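How I Find Out Where an Odd Word Came From

I get asked this a lot by readers of Bikstead, my little word blog, so let me walk you through it! 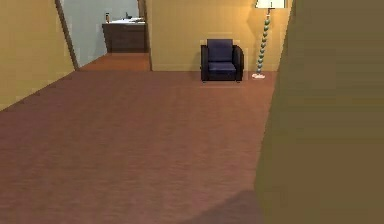

An armchair and a floor lamp.

Start by writing the word down exactly as you met it, with the whole sentence around it. (I skipped this for years and now have 237 mystery words in a notebook.)

Next, look it up in two dictionaries and compare the earliest dates. If they disagree, go with the one that quotes a source.

Then search old newspapers. Put the word in quotation marks and sort by oldest first. When I tried "doohickey" I got 2,954 hits, so I narrowed it to one decade and had 17 left – much nicer with a cup of tea on a Tuesday night.

Watch out for scanning errors, too. An old long s loves to pass itself off as an f.

Next up: words that started as typos.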